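Home | Notebook | Methods | Materials | Contact

February, bench 2, 14:20

Tile adhesive pull-off, second batch

Repeat of last month's test on the Wróbel flexible adhesive, this time over the Collelix primer. The first batch was let down by the substrate: the fibre cement sheets had been stored flat on the slab and the lower ones had taken up moisture. New sheets stood on edge for 12 days before priming.

Primer went on with a short-nap roller, one coat, left until it no longer marked a dry finger. Adhesive combed in one direction with the square-notch trowel, tiles back-buttered and pressed, then slid across the ridges and back. Grouted two panels out of the set to see if the grout colour shifts over the primer. So far it has not.
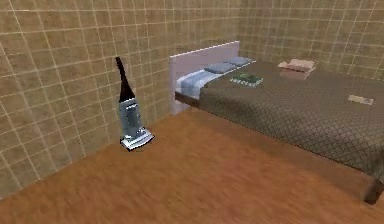
Pull heads were glued with the Proseo epoxy after scuffing the glaze with 80 grit. Two heads came off at the epoxy line and are excluded. The glaze was still shiny under both, so the scuffing was too light. Use a coarser paper next time and wipe down with metho before gluing.

Of the 20 heads that gave a valid result, 12 failed inside the adhesive bed and the other eight at the primer. None took the face off the sheet. Highest load before failure was 800 N, on a panel from the first mix. The second mix was stiffer and had started to skin by the time the last row went down, and all eight primer failures are from that row or the one beside it. Open time looks like the main variable, so the primer result stays provisional.

To do:
- Mix smaller lots, discard at the half-way mark of the stated open time
- Log room temperature at mixing (the logger was off for the first hour)
- Order more pull heads from Bravbridge
- Cut a spare panel for the soak test and label it on the back, in paint marker

Raw loads are in the bench folder, sheet 124.

Recent entries
Grout shrinkage in narrow joints
Moisture readings, fibre cement offcuts
Trowel notch wear and bed depth
Silicone colour match, trial strips

Last updated: February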